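How to make a depth map of a small lake or bay from your own soundings

Updated May 28, 2021

A depth map, or bathymetric map, shows the shape of the bed under a body of water. Large surveys are done from ships with multibeam sonar, but a small lake or a sheltered bay can be mapped from a rowing boat with a single-beam echo sounder and a GPS receiver. The method on this page was used at Tristbridge reservoir, and the numbers come from that job. It takes a day on the water and an evening or two at the computer.

What you need

An echo sounder that records depth and position together. Many fishing models do this, but check that the log can be exported as a plain text or CSV file.
A lead line, marked every half metre, for checking the sounder.
A pole or board marked in centimetres, to use as a water level gauge.
A boat that can hold a steady, slow speed.
Mapping software that can turn points into a surface. We use Drelto, but any GIS program with a gridding tool will do.

Step 1: Plan your lines

Get an outline of the shore from a recent map or aerial photograph and load it into the software. Draw parallel lines across the water, running from shallow to deep and not along the shore. Lines that cross the slope pick up ledges and old channels much better than lines that follow it.

At Tristbridge we drew 16 lines. Then add two or three cross lines at right angles to the others. These are your check on the work later, so don't leave them out when time is short.

Number the lines and put the start and end of each one into the GPS.

Step 2: Set up the gauge

Fix the gauge where the water is calm and you can read it from the bank. Write down the level and the time before you launch, then again every half hour if the water is tidal. On a lake, once at the start and once at the end is usually enough, unless a sluice is open.

Pick one level as your zero, or datum, and note what it is. All depths on the finished map will be measured from it.

Step 3: Fit and check the sounder

Mount the transducer firmly, pointing straight down, clear of the bubbles from the oars or propeller. Measure how far its face sits below the surface. This is the draught, and it has to be added to every reading unless the sounder does it for you.

Stop over a flat, hard patch of bed and compare the sounder with the lead line. Do this in shallow water and again in deep water. If the difference grows with depth, the speed of sound setting is wrong. Fresh water carries sound more slowly than salt water, and cold water more slowly than warm.

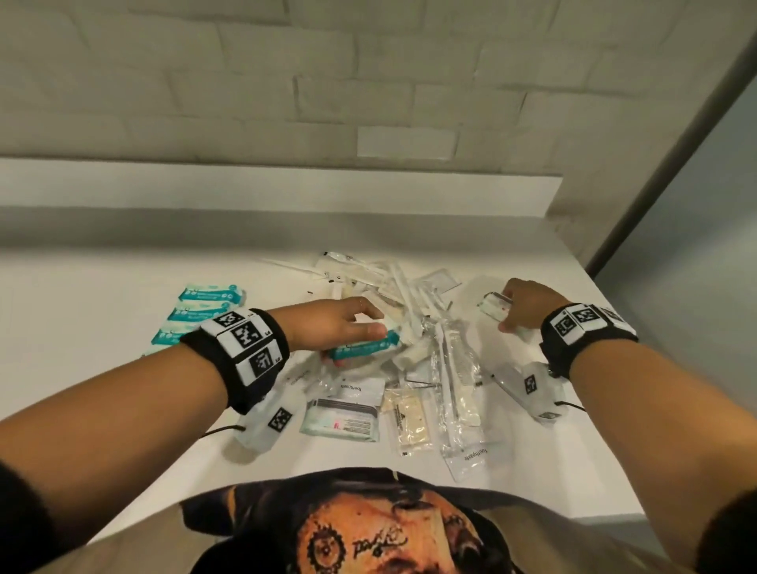 Step 4: Run the lines

Keep to walking pace. Start logging before you reach the beginning of each line and stop after the end. Small wanderings don't matter much, as the position is recorded with every sounding, but try not to leave wide gaps.

Note anything odd with the time beside it - weed, a passing boat, a sudden jump in depth. Weed often shows up as a false bottom, and the notes will help you find it afterwards. If the wind gets up and the boat starts to roll, stop and come back another day. We did the last of our lines in September for that reason.

Step 5: Clean the data

Copy the raw file and keep the original untouched. In the copy:

Delete readings of zero and anything with no GPS fix.
Plot depth against time for each line and remove single spikes. We took out 164 points this way.
Add the draught, then correct for the water level using the gauge notes.
Compare depths where the cross lines meet the main ones. On a gentle bed they should agree to within a few centimetres. If one whole line is off, look at the gauge readings for that part of the day.

Step 6: Make the surface

Add points of zero depth along the shoreline, after adjusting for any difference between that shoreline and your datum. Without them the software will guess at the edges and guess badly. Choose a grid cell no smaller than the data can support; a quarter of the line spacing is a fair start. Draw contours, and look for bull's-eye rings around single soundings, as these nearly always mean a spike was missed.

Export the finished image at 300 dpi if it is going to be printed. Mark the datum, the survey dates and the units on the map, and add a note that it is not for navigation.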